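Chapter 6
Youth Academies and the Making of a Player

Most professional soccer players enter a club system long before they sign a contract. This chapter looks at how academies find young players, how they train them, and what happens to those who are released. The main case is Derkholm, a second-division club that opened its academy in 2000 and takes in 16 new players every October.

Scouts at Derkholm watch each child in at least two matches, one of them away from home. They write down first touch, movement without the ball, and how the player reacts after a mistake. Height and speed are recorded too — but they count for less before the age of 14.
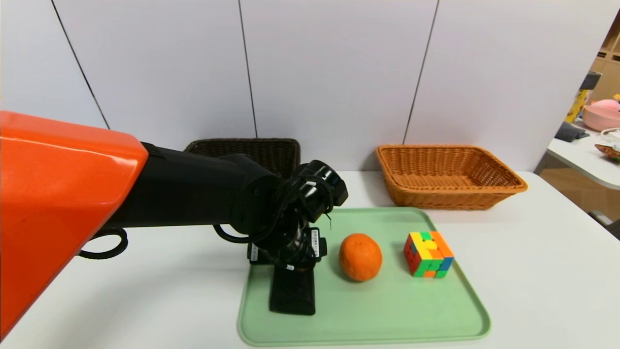
Why do clubs loan out young players?

A loan gives a player regular matches against adults, something a reserve team can't offer. The parent club keeps the registration and usually pays part of the wages.

Seung-woo Yang, a midfielder, spent one season on loan at Bramstead and played 52 matches in all competitions. Derkholm had used him only as a substitute before that. Section 6.2 follows his season month by month, and Section 6.3 compares it with the shorter loans used at Merkadero.

Key terms: academy, loan, parent club, registration, release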